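Ticket 572: Subtitles drift from episode 2 onwards, Penetti box set
Opened by: Kerstin Strobel
Product: Farko player, living room build
Status: Closed, with workaround 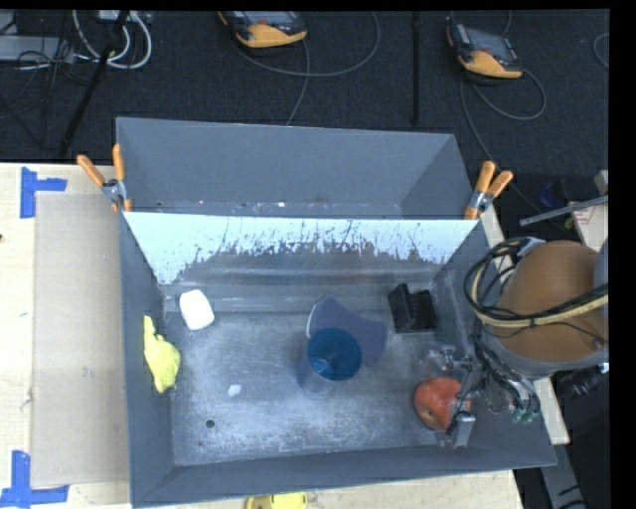
Reported fault

Customer is watching the second series of the hospital drama "Ďurica" from the Penetti box set. Episode 1 plays correctly. From episode 2 the English subtitles run ahead of the speech. The gap is small at the opening titles and reaches 13 seconds by the closing scene. In the finale this gives away who is standing behind the door before the door opens, and the customer has asked for that to be noted.

Sound and picture stay together throughout. Only the subtitles move.

Log

Entry 1, Kerstin Strobel
Asked for the player version and the subtitle setting. Customer has English subtitles on, Slovak audio, "skip recap" switched on. Asked her to restart the player and reload episode 2. No change.

Entry 2, Kerstin Strobel
Tried the same episode on our test player with the same settings. Fault appears. Tried it with German subtitles and the fault does not appear. The problem follows the English subtitle file and not the customer's equipment. Passed to Kai Fröhlich.

Entry 3, Kai Fröhlich
Compared the English file for episode 1 with the one for episode 2. Episode 1 was timed against the disc release at 25 frames per second. Episode 2 and all later ones carry the same label but the lines are spaced closer together than the speech. Stretching the file in the editor brings most of it back into step.

Most of it, but not all. After the midpoint there is a second jump of 2 seconds which stretching does not remove. It falls where the broadcast version had an advert break. The box set version keeps a short shot of the ambulance bay there -- the broadcast version does not.

Entry 4, Kai Fröhlich
Asked Sabine Hagedorn at Ernov, who supply the subtitles, which master was used. Reply: episode 1 was redone for the box set, the rest were carried over from the broadcast files. She will have the others redone but could not give a date.

Entry 5, Kerstin Strobel
Customer asked whether "skip recap" is to blame. Tested with it off. The drift is the same. The setting moves the start point only and does not touch subtitle timing.

Workaround

1. Start the episode and pause it after the opening titles.
2. Open Subtitles, then Timing.
3. Choose "Stretch to programme length" and confirm.
4. Play on to the advert point. When the ambulance bay shot ends, open Timing again and set the delay to plus 2 seconds.
5. Set the delay back to zero before starting the next episode. The player keeps the last value.

Step 5 was missing from the first version sent to the customer. She reported episode 3 as late from the first line, which was the old delay still in place. Corrected and sent again.

Entry 6, Roswitha Engelhardt
Customer confirms episodes 2 to 4 are watchable with the steps above. She would still like the proper files before she lends the set to her sister. Added her to the notification list for the Ernov replacement.

Closed September 19, 2021. Reopen if the replacement files show the same drift.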